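My Before-They-Move-Back-Home Safety Checklist (With Way Too Many Comments)

By Negin Moradi
May 29, 2020
4 min read

My oldest came home from his dorm in April with fourteen bags and a mood, and I realized I hadn't looked at our house with a teenager in mind in a very long time. So I made a checklist. I ran through it again last night and here's how we did, comments and all.

1. Smoke alarm outside the bedrooms
OK. I pushed the button, it screamed, my daughter screamed back from the shower. New batteries went in anyway.

2. Bedroom window opens all the way
FIXED. It was painted shut! My husband ran a putty knife around it and now it slides. Try yours tonight, especially if your kid sleeps upstairs.

3. Prescription medicine locked up
NOT OK the first time. I had my old back surgery pills in a drawer with the cotton balls. My son is a good kid and I trust him, but he has friends over, and I was a teenager once too. They went to the drop box at the Kalinowski pharmacy, and what's left is in a lockbox in my closet. Liquor lives in there now too (both bottles, we're wild).

4. Chargers and power strips
NEEDS WORK. He had a heater plugged into a power strip that was plugged into another power strip. We had a talk. I tried asking "what do you think could go wrong with this?" and then being quiet, and he got there by himself. The heater goes straight into the wall now. Phones still get charged under pillows and I'm still nagging.

5. Car check, if they drive
MOSTLY OK. Tires fine, lights fine, jumper cables missing. I also put $14 in the glove box for emergencies and it has already become tacos.

6. Emergency numbers on paper
OK. Taped inside the pantry door. They rolled their eyes, but neither one could tell me my cell number without looking at a phone, so the paper stays.

7. Small cabinets and boxes where things get stashed
OK. Go through these together, with the door open and your kid standing right there. I did one behind my daughter's back two years ago and it took us months to get over it. Snacks, mystery bottles, old cough syrup, it all comes out on the table, you toss what's expired and you don't comment on the rest.

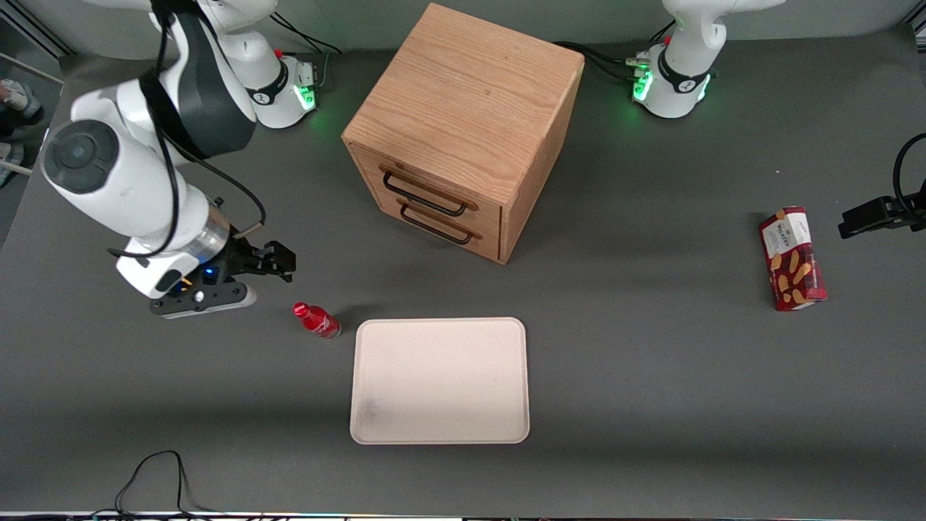
8. How are they doing, really
ONGOING. I know, you can't check this one with a flashlight. I ask on drives, when we're both looking at the road. If your teen stops sleeping or eating, or says anything about hurting themselves, please call your doctor that same day.

Next time I want to add bike helmets and the back steps, which wobble.

Contact Negin | © 2020 Negin Moradi | Back to top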